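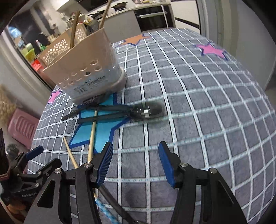
How long does the rye starter need between feeds now that the room is warmer?
Eight hours, down from 12 in the spring. I checked it against the marks on the jar three days running and it peaks a little before the eight-hour line each time, then starts to sag in the middle.

Notebook, June, Thursday, 6:40 a.m.

Test bake 2 with the Cornholm rye. Same formula as the first one except for the water. First dough was too stiff to fold after the rest, so I raised the water to 410 g and held everything else. Salt went in with the second mix this time.

Flour weighed dry, 500 g total, 30 percent Cornholm rye, the rest the usual Poneck bread flour. Starter 100 g, taken at peak. Dough temperature after mixing was 77 F. I was aiming for 76, so next time use water straight from the tap and skip the warm jug.

Folds at 30, 60 and 90 minutes. First fold was sticky and tore on one side. Second fold was fine. By the third it held its shape in the tub and came away clean from the walls. I left it until the dough was up by half and stopped there. The last batch went to nearly double and spread on the peel.

Scaled one piece at 877 g, which leaves a bit for the jar test. Shaped it tight and put it seam up in the long basket. Rice flour on the cloth only, none on the dough.

Fridge overnight at 39 F. The bottom shelf runs colder than the top -- moved the thermometer down there to check and it read 36 after an hour. Keep baskets on the middle shelf until the door seal gets replaced. Idrisa has the part number.

Bake: 25 minutes lid on at 475, 22 minutes lid off at 440. Internal 207 F when it came out. Good color, one ear, slightly burst on the left where I cut too shallow. Bottom a shade too dark. Put the second tray under the pot next time.

Cut it after four hours, which is early for this much rye. Crumb is even with a few bigger holes near the top. A little gummy right at the base -- could be the early cut, could be the bake. Taste is more sour than batch 1 and I like it better. Idrisa Koech tried both and preferred the first for sandwiches.

Flour stock: one bag Cornholm left, two of Poneck. The Akyol whole wheat smells flat, so I dated the bag and moved it to the back for dusting boards. Sikness want 2,000 g of the rye blend mixed dry and bagged for their own trial. Can do that from what we have if we don't run another big batch first.

To do
Order Cornholm rye, same grind as before.
Sharpen or replace the scoring blade.
Repeat this dough with 400 g water and a full day before cutting.
Wash the long basket cloth, it is starting to smell.
Ask Idrisa if the scale was zeroed after the battery change. It read 3 g with nothing on it this morning.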